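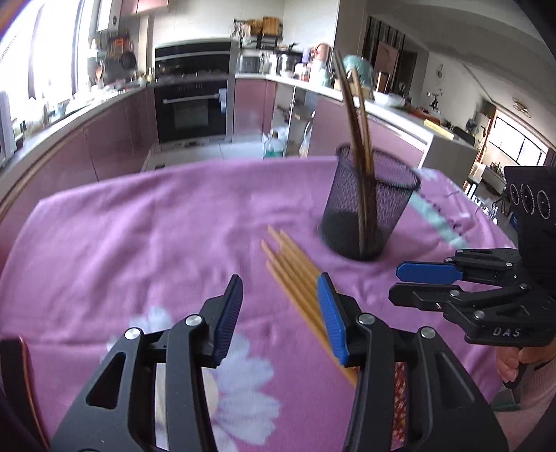 Cilledard sorts out kitchens, and we'd better admit early that we don't trust most of what is sold for the purpose. The drawer insert with nine compartments, the bamboo tower, the rack that needs its own shelf: we have carried a lot of those out to people's cars. Chopsticks are a good test of any system, because they roll, they come in pairs, they are too long for half the trays on the market and every household owns more than it uses. The dark brown ones on the flowered tablecloth are standing in a black mesh pen holder, the kind meant for a desk, with one lighter stick in among them, and the light-brown wooden ones are still in a bundle on the cloth. A pen holder is a perfectly good home for chopsticks. It costs very little, it lets air through, and you can see what's in it. We would have a hard time selling you anything better, so we don't try.

Who we are

We are a small company based in Asum, on the upper floor of the Valente building, over the shoe repair. We have been at it for 13 years. We started with a secondhand van, one folding table and the belief that everybody needed labels. The van is gone. So is most of the belief. Labels are fine for flour and sugar, which look alike in a jar. On a fork drawer they are a decoration, and a slightly bossy one.

What we do now is fairly plain. We come to your kitchen, take things out, put them on the table where you can look at them, and help you decide where they should live. We cover cutlery, chopsticks, cooking tools, pans, lids, dish towels, dry food, and the drawer with the batteries in it. We also teach a short course for people who would rather do the job themselves, and those people tend to get the better result. We've wondered whether we should mention that on a page meant to bring in customers. There it is anyway.

What we doubt

Matching containers. They photograph well. Then one lid cracks, the maker changes the shape, and you own a set with a hole in it.

Keeping only what you love. Few people love a can opener.

The idea that a tidy kitchen will change how you eat. It may. We have seen kitchens in beautiful order where dinner was cereal, and kitchens in a terrible state that turned out wonderful soup every night. A drawer that opens without jamming is worth having for its own sake, and that is as far as our claims go.

We also doubt "a place for everything" when the place is somewhere silly. If you cook at the stove and your spoons live across the room, the spoons will end up beside the stove whatever we say. So we ask where things land when you're tired, and we start there. A jar on the counter will beat a drawer for most long tools, and an upright holder is easier to drop a handful of chopsticks into than any tray. It does need a base heavy enough that it won't tip when it's full. Try that in the store before you pay. And stand the sticks the same way up, eating ends high or eating ends low as you prefer, though we'd ask you to clean the bottom of the holder more often if they go in tips down.

How a visit goes

A standard visit is 2 hours. We used to sell half days and stopped, as people get worn out and start agreeing with everything, and then they call a week later wanting the colander back. Two hours is enough for the drawers and one cupboard in most kitchens. If a bigger kitchen needs more, we book a second visit and leave a gap in between so you can find out what annoys you.

We ask for a cleared table and a cloth on it. Any cloth will do, and a wrinkled one does just as well as an ironed one. It stops small things from rolling and it saves the table top from scratches. We work in groups: everything long and thin together, everything flat together, everything with a blade in a separate pile well back from the edge. Chopsticks get paired by length and color before they go anywhere. Odd ones are kept if you want them kept. They make decent plant stakes, and one long stray is handy for getting at the bottom of a narrow jar. Warped or splintered sticks we suggest you let go of.

You decide what leaves the house. We will give an opinion if asked and we try to keep quiet otherwise – some of us manage this better than others.

The price is $70 a visit within Asum. There is no membership and no premium level. We do not sell containers and we take no commission from anyone who does. If you need one, we'll tell you the size, and you can buy it wherever you like or use something you already own. Look in the desk drawer first.

Dondix

Dondix is our course, and the name means nothing; it was the only one on the list that all of us could spell. It runs in the evening, from 6:30, in the long room at the Valente, with 16 places. We hold it in November and again in the spring if enough people ask. You bring the contents of one drawer in a bag. Over the evening you sort it, talk it through with the person next to you, and take home what you want to keep. There's a box by the door for what you don't, and people do go through it on the way out, so bags have been known to leave heavier than they came.

We don't hand out certificates. We thought about it and couldn't say what they would certify.

Does it last?

Some of it. When we hear from people a year later, the cutlery drawer is usually holding up and the food cupboard usually isn't. Food comes and goes too fast for any arrangement to survive without attention, and we would be suspicious of a company that told you otherwise. Upright holders do well. Anything with a hinged lid does badly. Systems that only one person in the house understands do worst of all, so if you live with others, please have them in the kitchen for at least part of the visit, even if they complain.

Getting in touch

Write to us through the contact form or leave a note at the Valente front desk. Tell us how many drawers you have and which one you avoid opening. Please don't tidy before we come. If the kitchen already works for you and you just feel that it ought to look different, have a think about that before booking – we may well tell you to leave it alone, and we'd feel awkward charging for it.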